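Pumpkin Seeds After the Pie: Roasting, Salting and Storing at Home
Student project report, Food and Culture course
Lovely Pascual

Summary

Every fall my host family buys pumpkins for pie and for the front steps, and every fall the seeds go in the trash. In my project I wanted to learn if a student with a normal kitchen can turn these seeds into a snack that people want to eat again. I compared two ways of preparing the seeds, with boiling and without boiling, and I asked people in my dormitory, Warkholm House, to taste them. I also looked at how long the seeds stay crisp in a jar.

I started in September, when the first pumpkins came to the Espiritu farm stand near the campus. The tasting was done in the evenings, in the common room on the ground floor.

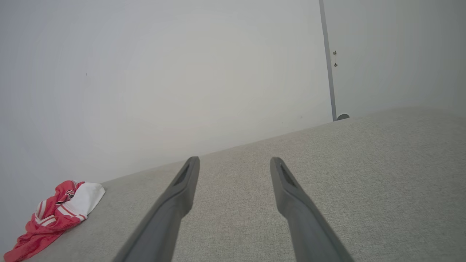 Background

Pumpkin seeds are eaten in many countries, but not always in the same way. In my family we crack the shell with the front teeth and eat only the green part inside. My American friends eat the whole seed with the shell, and at first this was strange for me. The green seeds without shell that are sold in stores mostly come from special kinds of pumpkin, where the seed grows with almost no shell. It is not practical to shell the seeds of a pie pumpkin by hand, so for this project I decided to roast them whole.

Many recipes say that the seeds should be boiled in salt water before they go in the oven. Other recipes skip this step and only ask for oil and salt. I could not find a clear answer which one is better, and the cookbooks in our library do not agree with each other.

Method

I used 5 pie pumpkins from the Espiritu stand, all of the same kind. I cut each pumpkin in half, took out the seeds with a large spoon and put them in a bowl of cold water. The seeds float and the stringy part comes off more easily between the fingers. After this I dried them on a kitchen towel overnight. Paper towels are not good for this step, the seeds stick to them and it takes a long time to peel them off.

From the five pumpkins I got 339 grams of dried seeds. I divided them in 2 batches as equal as I could make them. Batch A was simmered in salt water for ten minutes, drained and patted dry. Batch B was not boiled. Both batches got one tablespoon of olive oil and were roasted at 325°F on a flat tray, and I stirred them every ten minutes. Batch B also got half a teaspoon of fine salt before the oven.

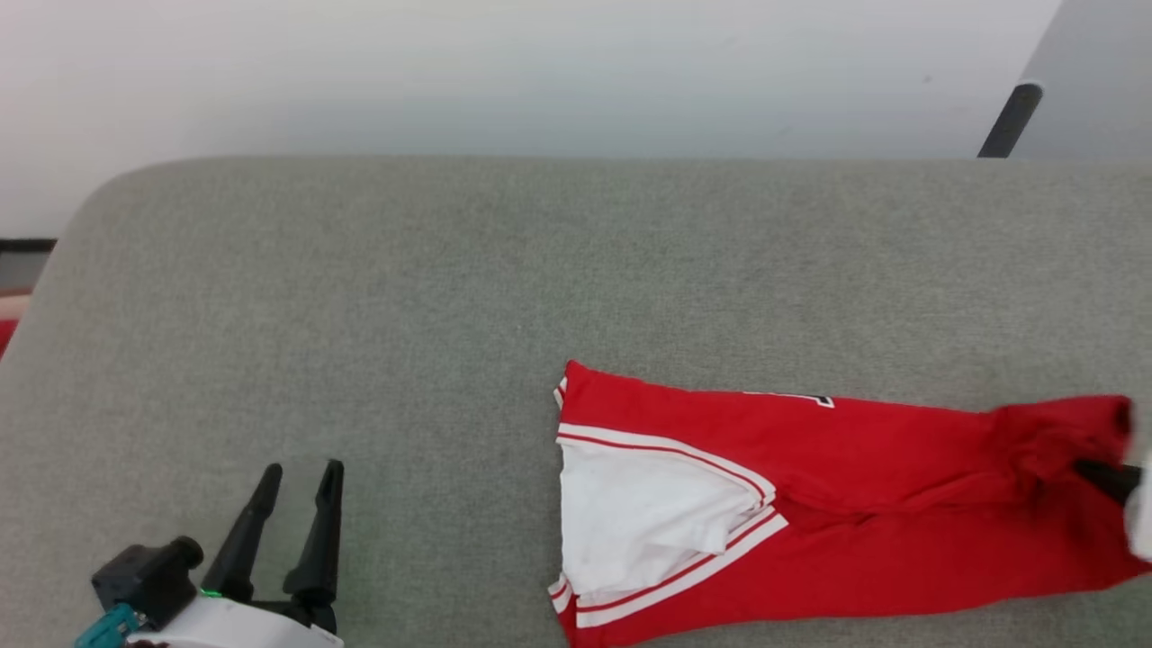
The oven in our dormitory kitchen is an old Brullell and it is hotter in the back, so I turned the tray each time I stirred. Without this the seeds in the back row become brown too early and taste bitter. I stopped the roasting when a seed from the middle of the tray was golden and broke with a clean sound. Batch A needed more time than Batch B, I think because the shell still held some water.

For the tasting I put the seeds in small paper cups marked only A and B. Each person tasted both and wrote on a card which one they liked more and why.

Results

I received 86 cards. More people chose Batch A, the boiled seeds, but the difference was smaller than I expected. The people who liked A wrote that the salt was "inside" and that the shell was easier to chew. The people who liked B wrote about a stronger, more nutty taste - one person compared it to popcorn. Several cards complained that the salt of Batch B stayed in the bottom of the cup, and this is true, I saw it also on the tray.

For storage I filled one glass jar and one plastic bag from each batch. The seeds in the jars were still crisp when I opened them after two weeks. The seeds in the bags were softer, and the boiled ones were the softest. 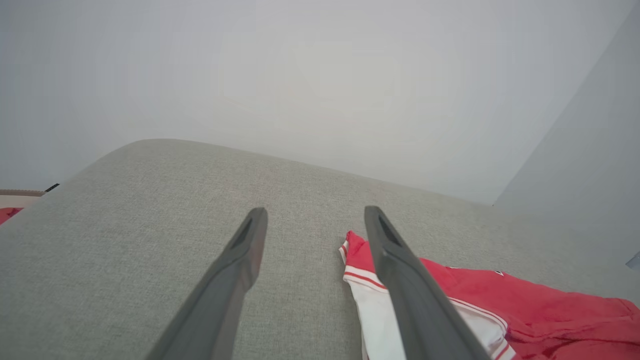

Problems and what I would change

My batches were not salted in the same way, so it is possible that people were choosing the salt and not the boiling. My teacher at Flestmont pointed this out when I showed her the first draft, and she is right. Next time I would weigh the salt for both batches. I would also make a third batch with cinnamon and sugar, which many people asked for on the back of the card.

Recipe for the boiled version

Seeds from one pie pumpkin, cleaned
2 cups water
1 tablespoon salt
1 teaspoon olive oil

Simmer the seeds in the salt water for ten minutes. Drain, dry well with a towel and mix with the oil. Roast at 325°F in one layer, stirring often, until golden. Let them cool completely on the tray before you close the jar.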